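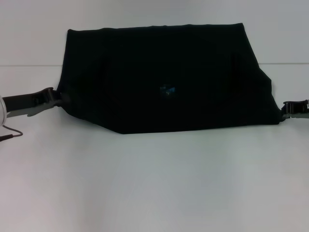 Dark fabric held at both sides over a white tabletop.

Korness Celebrity Career Claims

What it is
200 short passages from entertainment pages, each claiming that a role, a romance or a haircut made an actor famous. Collected by Shota Onishi at Sidoteck.

Labels
supported, unsupported, gossip. Five readers marked every passage. They agreed on 144, and I would not lean hard on the rest.

Known problems
"Breakout role" is used for almost anything, including second films. Dating rumours are often copied from page to page – three sources may be one source. The Hamada subset is mostly fan writing.

Not suitable for
Predicting who gets famous. People keep asking. I doubt it can be done from this.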